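News Events Rooms & Halls Classes Contact
Community > Clulport > News > Brenley Hall

Brenley Hall's quiet room is ready for callers
February 9, 2020

The little room at the back of Brenley Hall in Clulport is open again, and it looks great! After six weeks of evening work the old stockroom has become a quiet room with a table, a telephone and a proper network connection, and anyone in town can book it for 30 minutes at a time.

Regulars will remember the place as somewhere you went to look for folding chairs and came back with a cough. The shelving has gone to the Ilow Street thrift store, the walls are pale and clean, and there's a light brown wood-grain floor that makes the whole room feel warmer. It's a lovely change from the green carpet, which had been down longer than most of us have lived here.

The wiring was the big job. Panicker Electric ran the new line in from the front office and put the network point and the power socket next to each other on the back wall, so a laptop can sit close to both. The first test call went through on the same evening – there was cheering in the hallway.

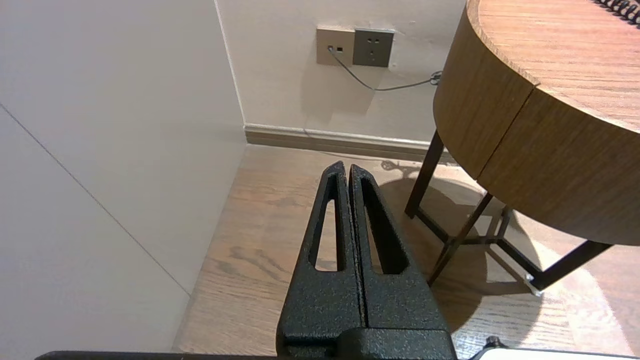

The back wall of the quiet room, with the network point and power socket side by side.

Money for the work came from last August's street supper, which raised $2,391 (thank you, everybody who bought a second plate of dumplings). That paid for the wiring, the paint and the floor, with a bit left over toward the phone bill.

The round wooden table came from a member who was moving to a smaller place, and it suits the room so well that plans for a desk were dropped on the spot. The telephone lives there, and local calls are free. People have already been using the room to ring the clinic, sort out a pension question and talk to a grandchild overseas without the ping-pong game going on behind them.

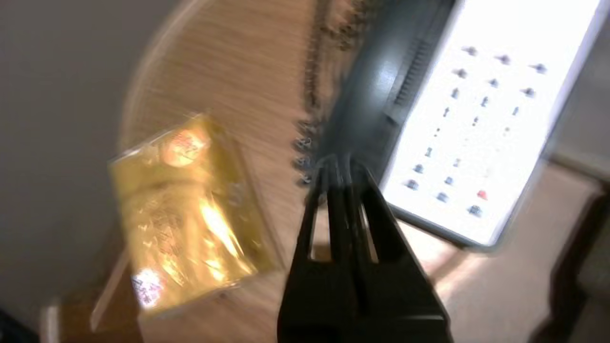 Visitors have been leaving treats for whoever comes next, too, and that is a habit we'd love to see continue. Wrapped things only, please, and take your empties with you. Hot drinks should stay in the kitchen until we find some decent coasters.

Booking is easy. Write your name on the sheet outside the office, or call the hall and ask for extension 69. Morning slots have been going fast, but late afternoons are still wide open, and if the room is free when you walk by you're welcome to use it. The key hangs on the hook inside the office door.

Next on the list is a lamp and a second comfortable chair. If you have either one sitting in a garage, we'd be thrilled to hear from you.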